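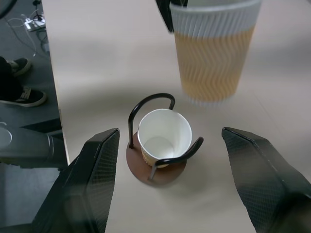
Who's doing the cups?

I have been promised a machine that does the housework for most of my adult life, and on Friday, April 4, 2025 I am still the one who does the housework. So I take an interest in how things are coming along.

Cups, mainly. The current state of the art is a small white paper cup in a black wire holder with a round wooden base, and a tall coffee cup in a ribbed sleeve being moved about behind it by a black gripper. I have done this sort of thing myself, with a toddler under one arm. It didn't feel like the future.

Then again, I've had a go at thinking it through. A paper cup is a horrid object. Squeeze too gently and it drops, squeeze a bit more and you're wearing it. Put it in a holder made of bent wire and there are loops to catch your fingers on from every side. My friend Deolinda Loureiro ran a café kitchen for 13 years and says she never once hired anyone who could stack a tray properly in their first week, so perhaps we should be kinder.

My own test is simple enough. Come to my house on a Sunday night. Find the 2 mugs under the sofa, work out which one has a teabag stuck to the bottom, and put them in the dishwasher without moving the glasses I have already arranged. Do that and I'll clear a cupboard for you to live in.

Until then, I'm off to wash up – the roasting tin has been "soaking" since October.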